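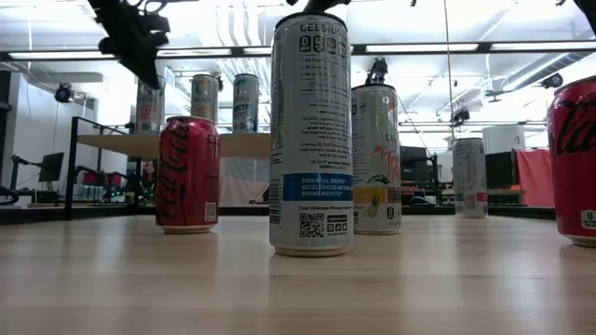
Adhiambo Sang wrote from Plandstead that walkers now find the old town loop without asking anyone, and I was so pleased to read it.

We have put up 16 of the 24 waymarks, and the leaflet has gone to Kerneck for printing.

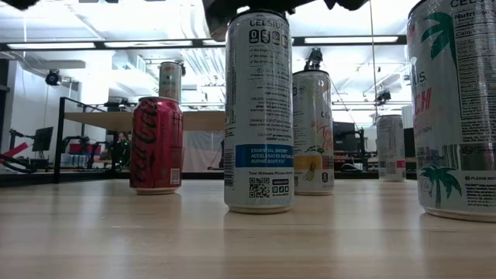

Guided walks

Eight walks so far, with 215 people along, bless them, and a gentler route for those with sore knees.
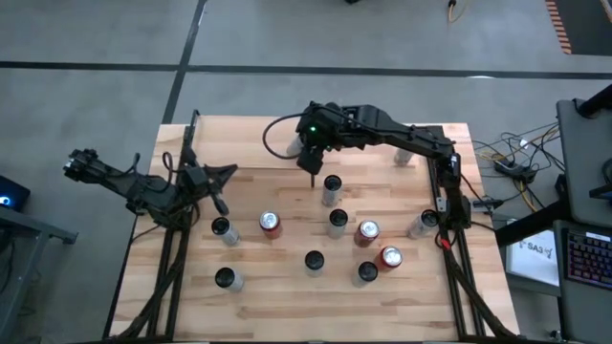 Amirhossein Taheri would like a longer stop at the harbour, and I do rather agree with him.

We could manage that by starting earlier in August,

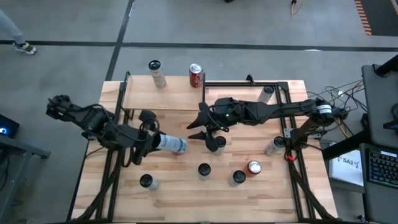

when the evenings are still light and the last bus back runs late enough for everyone.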